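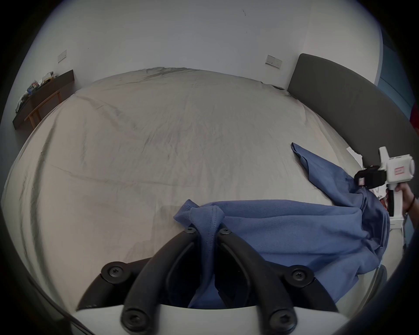

Can you buy hand-held grippers as a pair for recording two-handed jobs?
Several small firms sell them that way now. The set I have is the Sindum kit from Dristar, with 2 grippers, a head strap and the recording software.

2024-11-15

I've mostly used mine on laundry. Clothes are a fair test of a gripper, and a bed is a good place to work if you don't own a big table.
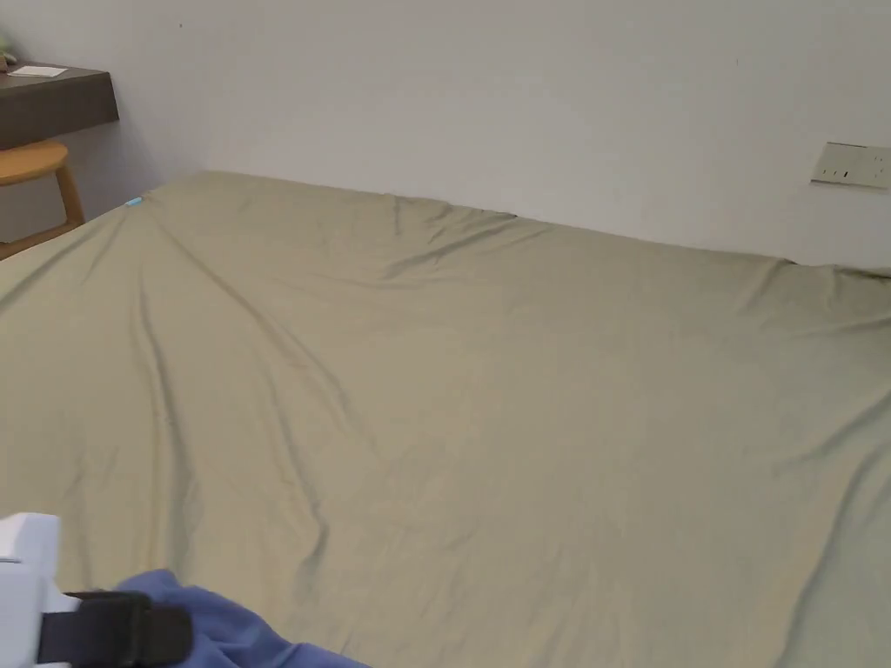 The handles suit my hands well enough, though Ebbe Holmgren borrowed the kit and found them too fat. The software is slower than I'd like. It stopped at clip 1508 and wouldn't save any more until I cleared the folder by hand. Dristar answered my email the next day and said a fix is due in December.

I also tried the Szalai set. It's lighter, but you have to buy the left and right sides separately.
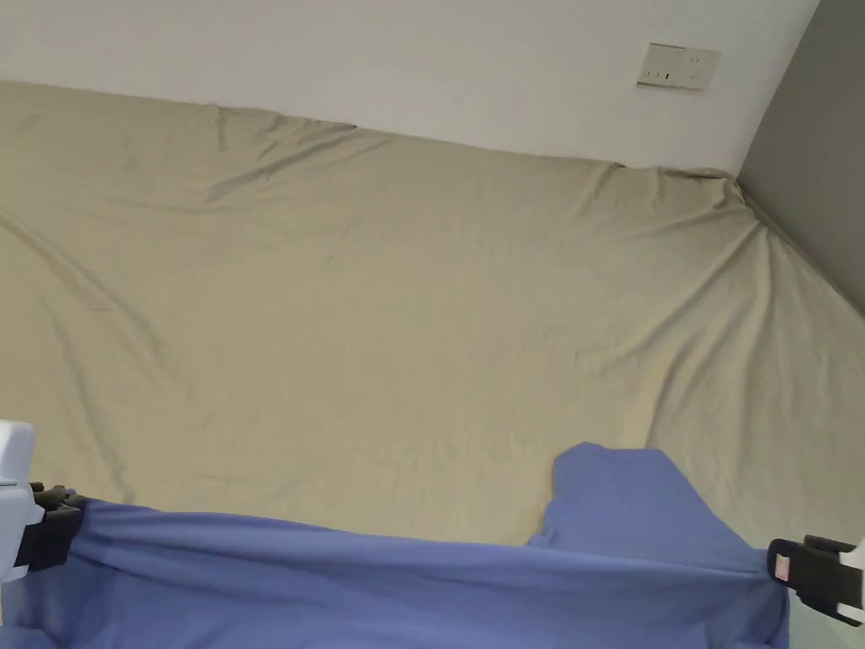

Would I buy it again?

I would, for cloth. For small hard things I'd wait for the Vomham fingertips, which I haven't tried yet.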